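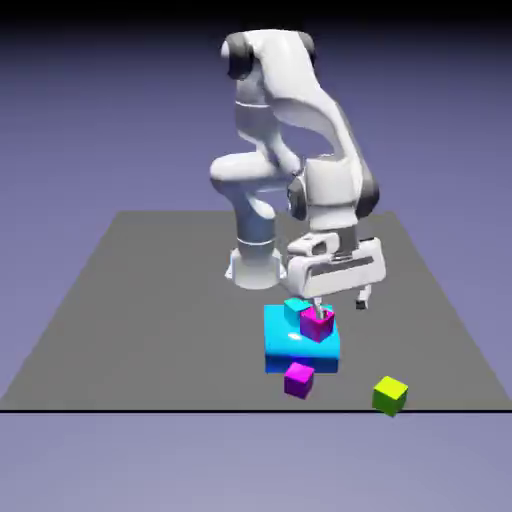 Turnwood Workshop Supply

Gernska Folding Workbench, 32-inch top

Last updated: July

We were slow to stock this one. Folding benches mostly wobble, and the ones that don't wobble are a pain to fold. The maker's leaflet calls the Gernska "rock solid on any floor." It isn't. On our own shop floor in Gelton it sat fine, but on the gravel out back it rocked like everything else does.

What you get is a 32-inch top on a steel frame, 2 clamps, and a shelf underneath that's too shallow for a circular saw in its case. The top has 16 dog holes. They take the Majali pegs we sell, though the fit is snug and you may want to run a file around the inside first.

Folding is supposed to be a one-hand job. We needed both hands, and a knee the first few times. The latch does loosen up with use – ours took a couple of weeks – and after that it's decent.

Planing is where we'd steer you away. Push hard along the long side and the legs start to creep. For sawing, sanding, gluing up small boxes or holding a door while you trim it, we have no complaints. If you have room for a fixed bench, get a fixed bench.

The warranty is 2 years on the frame and doesn't cover the clamps. We asked why and got a vague reply, so check the screws on yours before you lean on them. Spare clamps are sold in pairs.

Pickup orders placed before noon on Wednesday go out on that afternoon's van. Returns are fine if the top hasn't been drilled or glued on.

This site uses cookies to remember your cart. By continuing to browse you accept our cookie policy.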